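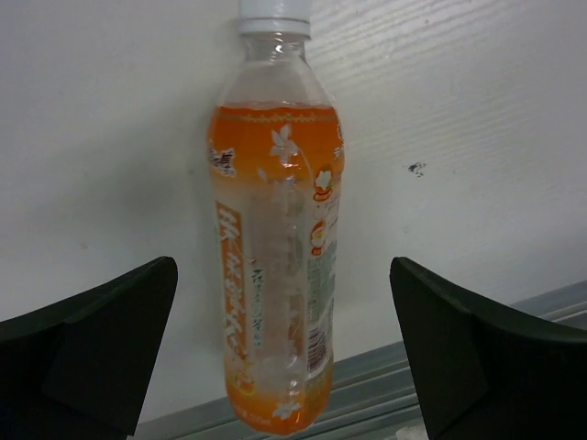

Skultar to Open Bottled Tea and Juice Bar at Bergeron Conference Center

BERGERON, Thursday. Skultar, the regional catering and refreshment company, announced today that it has signed a 7-year agreement to manage all cold drink service at the Bergeron Conference Center. The agreement covers the main hall, the Arkia wing and the outdoor terrace, and takes effect in December.

Under the terms of the agreement, Skultar will replace the center's existing vending contract with a staffed bar on the ground floor and seven self-service coolers placed near meeting rooms. The bar will carry bottled teas, fruit drinks, sparkling water and plain water from suppliers in Asia, Europe and North America. Bottled drinks will be sold individually and will also be available to event organizers by the case.

"Guests at our conferences come from many countries, and they have told us for several years that the drinks on offer did not reflect that," said the center's director of guest services. "The new selection was chosen with their comments in hand. We are pleased to be working with a partner that knows this part of the business well."

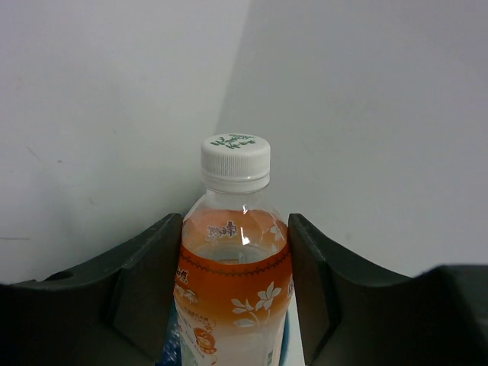 Lakmal Dissanayake

Skultar held tastings for center staff and regular event clients over the summer. Participants were asked to rate each drink for taste, sweetness and ease of opening, and to say whether they would choose it during a working day. A total of 570 completed rating cards were returned. Lightly sweetened teas received the highest marks, followed by citrus drinks. Energy drinks scored lowest and will not be stocked at the bar, although organizers may still request them for private events.

The opening list will change twice a year. Each change will be posted at the bar and sent to registered organizers one month before it takes effect. Ingredient and allergen information in English will be kept at the counter for every product, including imported drinks whose labels are printed in another language.

The agreement also sets out new terms for returns and recycling. Organizers who order by the case may return unopened cases within two business days of an event for full credit. Collection points for empty bottles will be installed beside each cooler and at both exits to the terrace. Skultar will empty these points daily and will report collection totals to the center every quarter.

Orders for large events will be handled through Even, the online booking system already used by the center for rooms and equipment. Organizers will be able to add drinks to an existing reservation up to 24 hours before the event begins. Reservations made before the start of the agreement will be honored at the prices quoted at the time of booking.

The bar is designed to serve up to 800 guests per day during peak conference periods. It will open at 7:30 a.m. on event days and close one hour after the final session. Current vending employees have been offered positions with Skultar on equal or better terms, and training will begin before the changeover.

The terrace coolers will operate from spring through early fall only. The ground floor restaurant is not affected by the agreement and will continue under its present management.

About Skultar
Skultar provides catering and refreshment services to conference centers, colleges and public buildings. The company is privately held.

About the Bergeron Conference Center
The Bergeron Conference Center hosts trade meetings, academic conferences and community events throughout the year. Its Arkia wing contains smaller meeting rooms and a lecture hall.

Media inquiries should be directed to the Skultar communications office. Event organizers with questions about existing reservations should contact the center's booking desk.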